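To: Cell Operations List
From: Paloma Okafor, Equipment Support, Fodano
Date: 21 June 2018
Subject: Re: Bin cell at Plistberg, care of the cell and return to service

Colleagues,

Thank you to the Florkow site for the questions quoted at the end of this message. As several sites will be setting up the same kind of cell, the reply is being sent to the full list. It replaces the notes circulated in March, which should be discarded.

The points below apply to the block-picking cell at Plistberg. Sites with a different table or bin should follow the same order of work and record their own positions.

1. Securing the bin

The bin is held by spring clamps at its upper edge. Before each shift, the operator is to press on each wall of the bin in turn and confirm that it does not slide on the table. A clamp that has lost its grip is to be replaced, and its replacement must be placed at the same point on the edge. Clamps must not be moved toward the middle of a wall, where the arm may pass over them.

If the bin has shifted, do not push it back by eye. Return the arm to its rest position, loosen the clamps, align the bin to the marks recorded for your table, and clamp it again. The bin position check in the Sengar software must then be run before any picking is attempted.

2. Sloped panel and tape seam

The panel along the far side keeps blocks away from the foot of the wall, where the gripper cannot reach them safely. It will collect scratches and gray smears in normal use. These are acceptable. A lifted edge or a gap in the tape at the foot of the panel is not, and the cell is to be stopped until the tape has been renewed. Wrinkles in the tape may be left alone provided that it is firmly stuck down along its full length.

3. Cables at the wrist

The yellow cable and the black bundle follow the arm and loop around the joint cover. The loop must be long enough for the wrist to turn fully in both directions, and short enough to stay clear of the bin walls when the gripper is down at the floor. Both conditions are to be checked at reduced speed, with one person holding the pendant and no one else within reach of the arm.

Any thinner line that sags below the main bundle should be noted at this check. At Plistberg we allow a small amount of sag, but the line must not touch the bin at the lowest picking position. The hoses at the gripper are to be looked at in the same pass, and their fittings pressed home by hand with the air supply off.
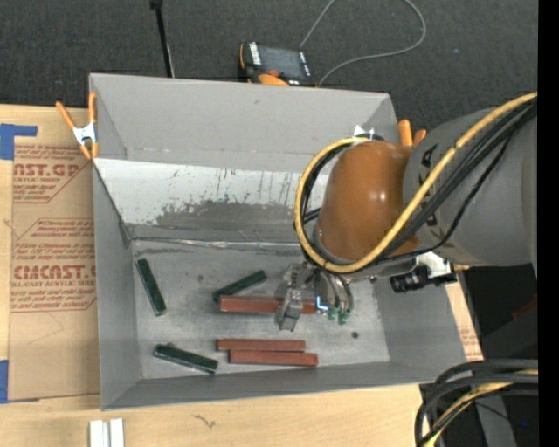

4. Test picks

A cell that has been re-clamped, re-taped or re-cabled is to complete 98 test picks before it is returned to service. Use the red and green blocks supplied, and let them lie as they fall. Blocks standing on end or leaning against a wall should be left that way, as the cell must be able to deal with them.

The most recent run at Plistberg was extended to 194 picks at the request of the safety office. One stop was recorded, caused by a clamp handle that had been turned inward. The clamp was turned outward and the run was started again from the beginning.

5. Records

Enter the work in the cell log on the same day, under form 52, with the name of the person who held the pendant. A full inspection of the cables and hoses falls due every 1000 hours of operation, whether or not a fault has been reported.

Further questions may be sent to the list. Requests for clamps, tape or blocks should go directly to Equipment Support and should state the site and the cell number.

Paloma Okafor
Equipment Support, Fodano

----- Original message -----
From: Florkow Site Operations
To: Cell Operations List
Subject: Bin cell at Plistberg, care of the cell and return to service

> Good morning,
>
> We are preparing a second bin cell and intend to copy the
> arrangement in use at Plistberg. Before we proceed, we would
> be grateful for guidance on the following matters.
>
> The March notes state that the bin should be "firmly fixed."
> Are spring clamps sufficient, or should the bin be bolted to
> the table?
>
> We have found loose tape at the foot of the panel on our first
> cell. May the cell remain in use until the end of the shift?
>
> Lastly, please confirm how many test picks are required after
> the wrist cables have been rerouted. Our copy of the notes
> does not give a number.
>
> With thanks,
> Florkow Site Operations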